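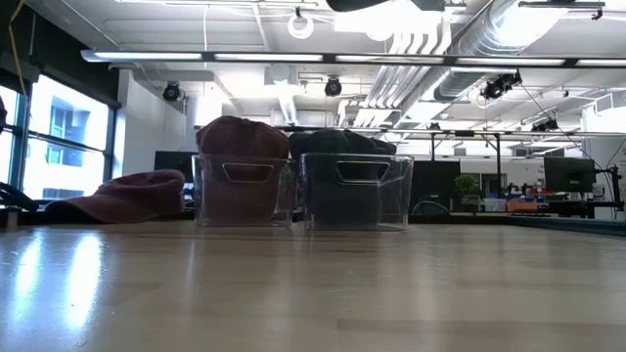

I spent most of a morning in Terkstead trying to teach a robot to put away baseball caps, and I have to say, I've never thought so hard about picking up a hat in my life.

The job comes from Prendex, a small automation shop that moved over from Erville last year. They're building up a pile of demonstrations, which means a person steers the arms through a chore from start to finish while the computer records every move. Do it enough times and the software starts working out how to do the chore without a person at the controls. The current chore is caps into clear plastic bins, and the company says it has 2,016 good runs saved as of August 7, 2020. They want over 3,237 before they train the next version.

Wanda Delacroix runs the sessions, and she was very patient with me. You hold a pair of handles (lighter than I expected!) and whatever your hands do, the arms copy a tiny beat later. There's also a foot pedal that marks the start and end of each run. I forgot the pedal on my first three tries, so those went straight in the trash.

My fourth try counted, sort of. I got a cap by the brim, lifted it, swung it over the bin and then let go way too early. Wanda told me to keep going and pick it up again. "We want some of those," she said. "If it only ever sees perfect runs, it has no idea what to do after a bad one." So my fumbling is in the data now, and I'm a little proud of it.

Caps are a mean choice, by the way. The brim is stiff, the crown goes floppy, and a cap that's been squashed once never lies on the table quite the same way again. Wanda's trick is to grab near where the brim meets the crown, go slow on the lift, and press down gently once the cap is in the bin so it doesn't spring back up over the rim. She can do a run in 30 seconds. My best was 101, and my shoulders were sore by lunch.

Some of the regular operators prefer guiding the arm directly, with a hand on its wrist. I tried that too and liked it better, mostly for the feel of it, but the crew doesn't use it much for caps. Your own hand ends up in the camera's view, and then you have to do a second pass with the arm playing back the motion alone. With the handles you get it all in one go.

The software side is called Ngui, and an early version is already running in the shop. I asked how it does with caps and got a shrug and a "so-so." It's apparently fine when the cap is sitting upright and gets confused when one is on its side. More sideways caps are on the list for the rest of August, along with a few knit hats.

Prendex is taking names for paid operator shifts, mornings and evenings, no experience needed. Wear comfortable shoes, and remember the pedal.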